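Benedikt Ruppert 到 Mandberg 的第一周，以为自己被雇来做工程师。到第二周他明白过来，他的工作是把积木推来推去，推够次数，好让一台机器以为自己懂了积木。

合同上写的是“示范采集专员”。这个词是 Pascal Lenz 想出来的，Pascal 很喜欢给东西起名字。整个项目叫 Nustden，为什么叫这个，Pascal 解释过一回，说是两个词拼起来的，后来又说是他小时候住过的一条街。Benedikt 没有追问。

他们在 Vedel 的旧印刷楼里租了二层。楼下还留着油墨味，下雨天更重。房东姓 Albers，夫妇俩，Gisela 管账，Henrik 管暖气，两个人都不太相信楼上那些人有一天会付得出下个季度的房租。三月里 Henrik 上来修过一次阀门，站在操作台后面看了一会儿，问这东西现在会干什么。

“还不会，”Pascal 说，“在学。”

“学多久了？”

Pascal 说这要看怎么定义。Henrik 点点头，下楼去了。

目标数是 1,060 条。一条就是从头到尾做一遍：任务单上说把蓝的挪到黄的旁边，操作的人就握着手柄，让机械臂去夹，去放，松开，退回来，然后按脚踏板，存盘，把桌面打乱，再来一条。夹歪了的要标出来，夹掉了的也要标。Pascal 原先说失败的不要，后来读了一篇什么文章，又说失败的也有价值，于是 Benedikt 花了两个下午从回收站里把它们找回来。
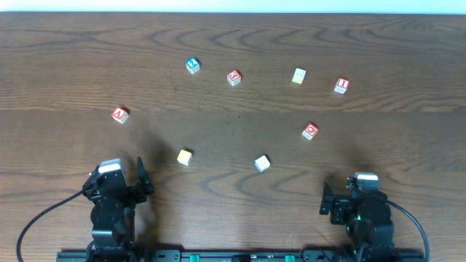

打乱桌面这件事比听起来难。头几天他随手一撒，Birgit Frerichs 看了录像，说他撒得太像一个人撒的。他总把红的往右边放，总给左边那只手留出一块空地。机器要是学会了什么，大概先学会他的习惯。

“那我怎么撒才不像人？”他问。

Birgit 给了他一张表，上面是程序生成的随机位置。他照着表摆了一上午，摆出来的东西看着比他自己撒的还要假，有三回两块积木的坐标叠在一起，他只好自己拿主意挪开。他在备注栏里写“人工调整”。写到第三次，他想这四个字写在整个项目的封面上也合适。

他不是不信机器能学会。他是不信眼下这种信法。每周例会上 Pascal 放一张曲线图，横轴是条数，纵轴叫“成功率”，曲线总是朝右上走。Benedikt 问过，测试的时候桌子是不是还是这张桌子，积木是不是还是这些积木，灯是不是还是这盏灯。Pascal 说当然是，先把变量控制住。Benedikt 说那它学会的也许就是这张桌子。Pascal 笑了，说他提了个很好的问题，然后翻到下一页。

后来他知道了，在 Mandberg，“很好的问题”的意思是会开到这里。

第 441 条是他记得的一条。任务是夹起黄色那块，放到左边。他的手已经很熟，熟到可以一边推手柄一边想别的，那天想的是他母亲打来的电话，她问他在那边到底做什么，他说教机器人，她听了很高兴，说你小时候就有耐心。他这样想着，夹爪停在半空，停了很久，他自己没发觉。等回过神来，他把积木放下，踩了踏板，这一条就存进去了，没有标。

过了几个星期，训练出来的新版本在测试时也会停。夹起东西，悬着，不动，然后像是想起来了，接着放。Pascal 把这一段放给投资人看，说大家注意这个停顿，模型在斟酌。

Benedikt 坐在后排，看着那只手悬在那里。他没法证明那是他的。几百条里混进一条走神的，按道理算不了什么，Birgit 也是这么跟他讲的，说分量太轻，更可能是控制延迟。她去查了延迟，数值正常，她说那就再查查别的。查别的就没有下文了，她手上还有标定要做，夹爪回零总差一点。

散会以后他跟 Pascal 讲了第 441 条的事。Pascal 听得很认真，问那一条删了没有。

“没有。”

“先别删，”Pascal 说，“演示还有两场。”

于是又接着采。他给自己定了规矩，手柄一拿起来就不想别的事，只想积木。这条规矩守了两天。人坐在椅子上，面前两只胳膊，七八块小方块，一天 80 条，脑子总要去个什么地方。他试过在心里数数，结果动作跟着数数有了拍子，一、二、夹，三、四、放，Birgit 从波形里一眼看出来，问他是不是在听音乐。他又试着故意做得生涩些，推过头，再拉回来，做得不像自己。做了一天，手腕疼，交上去的数据被自动筛掉一大半，理由是“操作者不熟练”。

他晚上留下来看回放，挑自己的看。两倍速，四倍速。看多了，他分得出哪些是饭前做的，哪些是饭后做的，哪些那天暖气坏了。这些东西表格里都没有。表格里有任务编号，有时长，有成功或者失败，操作者一栏写着 B.R.，从头到尾都是 B.R.，因为招第二个人的预算挪去买了新支架。
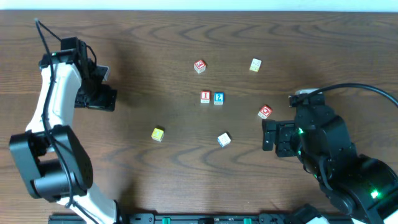
Gisela Albers 觉得这全是白费工夫。她上来送水费单，听他讲了半天，说她当年教学徒排字，也就教三个月，三个月以后学徒要么会了，要么去卖保险，哪有教上千遍的。Benedikt 说机器不一样，它不累。她说可你累啊，那它学的是个累的人。

他把这句话抄在备注栏里，第二天又删了，怕 Pascal 拿去印在宣传册上。

水费单他转给了 Pascal，Pascal 转给了 Birgit，Birgit 把它压在标定板下面。

做到第 738 条的时候，Pascal 宣布数据够了。原定的 1,060 条呢？Pascal 说曲线已经平了，平了就是饱和，饱和是好事。Benedikt 说曲线平了也可能是别的意思。Pascal 说这是个很好的问题。

最后那次测试，Henrik 刚好又上来看阀门。Pascal 请他随便下个任务，他想了想，说那就把红的拿开。红的有好几块。机械臂动了，伸过去，夹住一块，提起来，悬在那里。

Henrik 等着。Pascal 也等着，脸上还带着笑。Benedikt 在后排想起来他这个月还没给母亲打电话。

“它在干吗？”Henrik 问。

Pascal 张了张嘴，Benedikt 先说了：“在等暖气。”

Henrik 看看他，又看看那只胳膊，蹲下去拧他的阀门了。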